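Gearing Up on a Budget: The Bench, the Bits and What I'd Spend Again

Hi all, it's me with the gallery page I promised back in October! A bunch of you wrote in asking what it takes to get a small hand-held gripper station going, and mostly what it costs, so I'm putting my whole shopping saga in one place. I do the equipment planning for our little automation group at Follberg, which sounds grand and mostly means I own the spreadsheet.

Our starting budget was $3000 for everything that wasn't a computer. I'd asked for more. Shazia Sethi, who signs off on my requests, sent it back with one word in the margin ("smaller"), and you know what, fair enough. The first version had two of everything and a fancy adjustable bench I'd fallen in love with in the Skoroditz catalog.

So I split the list into stuff we touch every day and stuff that just holds other stuff up. The things in your hands got first pick of the money. If a gripper is awkward to hold you feel it by mid-morning, and by 3 p.m. you're making excuses to go do email. The table, on the other hand... it's a table. It has to be flat and it has to stay put. I spent way too many evenings comparing tabletops before I figured that out, and I'd like those evenings back.

The first real order came to $1191, including shipping, and I was so pleased with myself that I forgot cables. Please don't forget cables! I had a line for them and it was a joke. I now set aside $300 for cables, ties, sleeves and adapters before I price anything else, and so far I've used every bit of it. Get them longer than you think, too. A cord that reaches fine when you're standing still will tug at your wrist the second you lean over the table.

Then the practice objects, my favorite part of the whole budget. You can go nuts here buying special test pieces, and we did get a quote from Tarar for a set of those (lovely, and no). What I do now is walk through a housewares aisle and look for anything with a lid, a hinge or a little divider. Plastic organizer boxes are wonderful for this. They're cheap, you can find more when one cracks, and a lid gives you a proper job to work on. One thing to plan for is see-through plastic, which can be a pain for cameras, so try one before you buy a stack. I bought the stack.

For next year I've got 4 items on the wish list, and the big one is lighting. After that it's spare gripper fingers, a second set of marker plates, and some kind of shelf so the small parts quit living in my desk drawer. The Jikirness project wants to share the station with us starting in spring, and if they chip in for the lights I'll be thrilled (hint, hint, if any of you are reading).

If you're putting together your own list, send it over before you order. I love looking at other people's spreadsheets, and I might save you a shipping charge or two. Okay, on to the work itself!

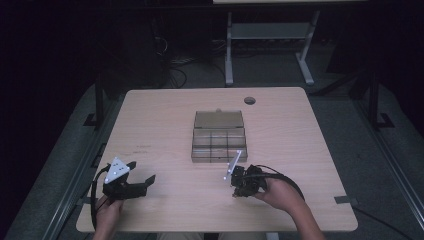 Both hands full and the lid up on the organizer box. Six little compartments, one marker plate, and yes, more black cable.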